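Frequently Asked Questions

What is an alfajor, anyway?
Two soft cookies with a thick layer of dulce de leche between them. Ours are the cornstarch kind, pale and crumbly, with coconut rolled around the edge. If you eat one over a dark sweater you will be wearing it for the rest of the day. We consider that part of the service.

How do you say it?
Al-fa-HOR. The plural is alfajores, al-fa-HOR-ess. We have answered the phone to "alpha jars" and filled the order without comment.

Who makes them?
Rodrigo Salgado started the bakery with his grandmother's recipe, which called for "enough" cornstarch and baking "until they are done." It took him 134 batches to work out what she meant. She tried the last one and said it was fine.

Where is the bakery?
On Trujillo Street in Ollgate, next to the shoe repair. The sign is small. If you reach the bridge you have gone too far and should turn around before the traffic light ruins your morning.
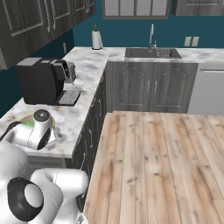 Do you make your own dulce de leche?
We do. Milk, sugar, a little vanilla, a pinch of baking soda, and a person standing there stirring who would like to be doing something else. We don't thicken it with starch or gelatin. It firms up as it cools, and that's the point where we fill the cookies.

What flavors can I get?
Classic coconut, dark chocolate dipped, and the Putano, which has a layer of sour orange marmalade under the dulce de leche. The Putano outsells nothing and we refuse to drop it. People who like it write us letters. In November we also make a spiced one with cinnamon and clove.

How are they sold?
In boxes of 12 or 60. The big box is meant for weddings and offices, though we have stopped asking.

Can I mix flavors in one box?
Up to 3 flavors in the big box, 2 in the small one. Please don't ask for one odd Putano in among the classics. The orange gets into everything and then we hear about it.

How long do they keep?
Two weeks in a closed tin at room temperature. They are best on the second or third day, when the cookie has softened a little against the filling. Keep them out of the fridge, where they go hard and sulk. They freeze well if you wrap each one, and they need an hour on the counter before you eat them.

Are they gluten free?
No. There is a lot of cornstarch in the dough, and a fair amount of wheat flour too. Everything is baked in the same kitchen, so we can't promise you a cookie without traces of wheat, milk, egg or nuts.
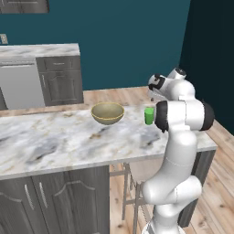 How far ahead should I order for a wedding?
Three weeks is comfortable for us. Two weeks is possible if you are flexible about flavors. With less notice than that, call the shop and we'll tell you what the ovens have room for.

Do you ship?
Anywhere in the country, except during heat waves, when the chocolate ones arrive as a single large item. Orders going to Clinomholm can be dropped off by our own van with no shipping charge.

My box arrived broken. Now what?
Send us a picture within two days and we'll replace it. Crumbs around the edges don't count as broken. Keep the damaged ones and put them on ice cream.

Will you share the recipe?
Rodrigo says you are welcome to it: use enough cornstarch, and bake until they are done.

Page last updated 4 June 2023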